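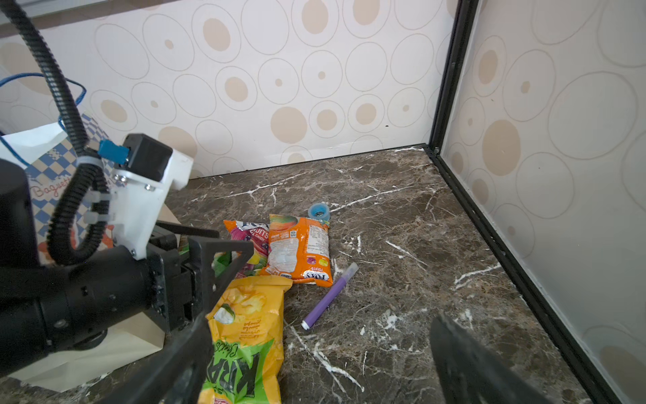 Can a small county find out how long people sit in jail before trial using only the public booking list?

Mostly, if somebody saves the list every day. The Medau County roster shows who is in custody this morning and drops them once they leave, so a single copy says very little. A stack of daily copies gives you a first day and a last day for each booking number, and the length of stay comes from those.

I started saving the roster last September. As of June 19, 2023, I have 391 bookings with both a start and an end that I trust. I threw out anyone who was already in custody on my first day, and set aside people who are still there now. Setting them aside makes the stays look shorter than they are, so I plan to redo the numbers with a survival curve.

The median stay was two days. That number hides a lot. Most people are out quickly, and then there is a long tail: 76 bookings lasted longer than 21 days. I went through those one at a time against the court calendar, which took most of my weekends this spring.
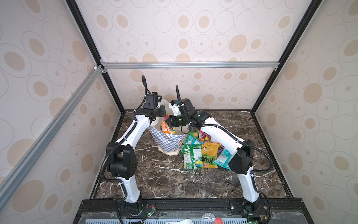
The court calendar is a separate system called Lisero, and it doesn't use booking numbers. I had to match on name and date of birth, and the roster only gives age. For common last names I ended up reading the charge descriptions side by side. Four of the long stays I couldn't match at all, and I left them in the table with a blank.

Bail amounts were the other problem. The roster lists one amount per charge, and I first added them up, which was wrong. In Medau a judge usually sets one amount for the whole case and the clerk types it on every line. Once I fixed that, a lot of my alarming totals went away.

The scraper and the cleaning script are in a repository named Olari. I took out names and kept a hashed ID. The raw files come to over 400 MB and I'm not posting them.

Next I want to try the same thing for Dierckx County. Their roster is a scanned PDF, so it will be slow. If you've pulled tables out of that kind of file and have a method that works, my email is on the contact page.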